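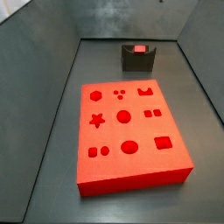
Minutes, Packaging and Inserts Working Group
Mar 6, 2026

1. Attendance and prior minutes
Maricica Stoica chaired. Representatives of Wetidley and Drandent attended; Trumeo sent written comments. The November minutes were approved with one correction: item 4 should read "supplier lead time", not "supplier load time".

2. Foam inserts, density and color
Wetidley reported compression results for the two candidate grades. The lighter grade lost thickness under sustained load and is withdrawn. Red stays the standard color for tool trays. Drandent asked that cut cavities have a corner radius stated on the drawing. Agreed.

3. Order quantities
The first release is set at 900 inserts. Of the trial lot, 242 were inspected and 54 rejected, mostly for torn edges at narrow cuts. Drandent attributes the tearing to blade wear and will shorten the change interval. The chair asked for reject counts by cavity shape in the next report.

4. Pop carton
The Pop carton is too shallow for the revised insert with the lid closed. Two options were discussed: a deeper carton, or a thinner base layer. Trumeo's comments favor the deeper carton but note that pallet height is affected. No decision. Wetidley to supply a pallet drawing for both options.

5. Labeling
Part numbers move from the underside to the short side. Existing stock of 155 printed labels to be used up first.

6. Actions
Drandent: revised drawing with radii; reject counts by shape.
Wetidley: pallet drawings.
Stoica: reply to Trumeo on item 4.

7. Next meeting
Date to be circulated with the pallet drawings.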